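Kevach opens its doors August, sorting demo on the table

TRISBRIDGE, 23 June 2025 - FOR IMMEDIATE RELEASE

Kevach will hold its summer open day this August at the Trisbridge workshop. Free, no sign-up, doors open all day. Kids welcome with an adult.

Main draw is the kitchen table demo. Hand-held grippers, fruit and root vegetables, one tray. Visitors get a turn in groups of 25 and can keep going as long as the line allows. Team lead Pendo Magesa will be on hand for questions, technical or otherwise.

"People ask us why vegetables," said Magesa. "Try picking up a radish by the root end and you'll see. Every one is diffrent."

Also on the day: a short talk by Joscha Rathjen of partner firm Cunent on grip pads and wear, a repair bench, coffee. Last year's open day drew 400 visitors, more are expected this time so come early. Parking is limited, the bus stops outside.

Press can visit the day before by arrangment. Interviews with Magesa and Rathjen on request.

Press contact: Clodagh Fahy, Kevach press desk
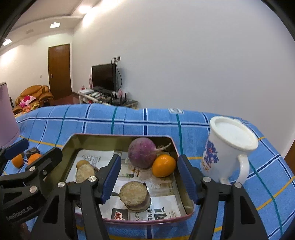
Grippers at work over a tray of fruit and root vegetables. Photo: Kevach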